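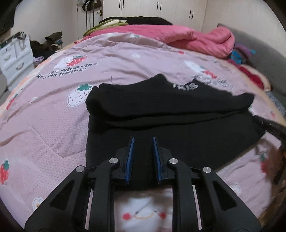

Quiénes somos

Bruvell es una empresa de orden y cuidado de ropa a domicilio. Trabajamos en dormitorios, vestidores y armarios de casas particulares: doblamos, clasificamos, guardamos y preparamos la ropa para los cambios de temporada o para una mudanza.

La empresa la fundó Oluwaseun Bassey, que venía de trabajar en el almacén de una lavandería. Empezó con 2 clientas del mismo edificio y una tarifa por cesto. Hoy seguimos siendo un equipo pequeño y Oluwaseun sigue haciendo la primera visita en la mayoría de las casas.

Cómo trabajamos

La ropa se dobla encima de la cama. No llevamos mesas plegables ni tableros. Una cama hecha, con la colcha estirada, da superficie suficiente para extender una sudadera entera, y las mantas que estén en uso se dejan en la cabecera.

Las prendas grandes se extienden primero, se alisan con la mano desde el centro y se doblan después. En las camisetas y sudaderas estampadas procuramos que el pliegue no caiga sobre el dibujo. Cuando no hay más remedio, el estampado queda hacia dentro.

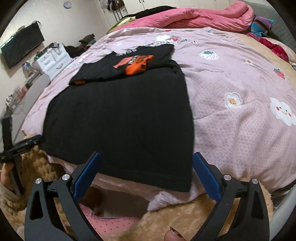

Prenda negra con estampado naranja y coral, sobre una colcha rosa con apliques.

Cada casa tiene su sistema y lo respetamos. Si en un cajón las prendas van en vertical, se guardan en vertical. Si alguien prefiere las sudaderas colgadas, se cuelgan. En la primera visita rellenamos una ficha con estas preferencias y la revisamos cada enero.

Servicios

Lotar: doblado y guardado de la ropa limpia, semanal o quincenal.
Csonka: cambio de temporada. Incluye mantas, edredones y colchas.
Elirholm: preparación de dormitorios completos para mudanza, con etiquetado de cajas por habitación y por persona.

No lavamos ni planchamos. Tampoco tiramos nada: lo que el cliente no quiere conservar se deja en una bolsa aparte y él decide.

Algunos datos

El año pasado hicimos 1.687 visitas, de las que 900 correspondieron al servicio Lotar. El cambio de temporada se concentra en primavera y otoño, y en esos meses conviene reservar con antelación.

Dormitorios infantiles y juveniles

Atendemos muchas habitaciones de niños y adolescentes. Si quieren estar presentes y doblar con nosotros, pueden hacerlo, y la visita se alarga lo que haga falta sin coste adicional. Pedimos que haya un adulto en casa durante toda la visita.

Página actualizada el 2025-09-08.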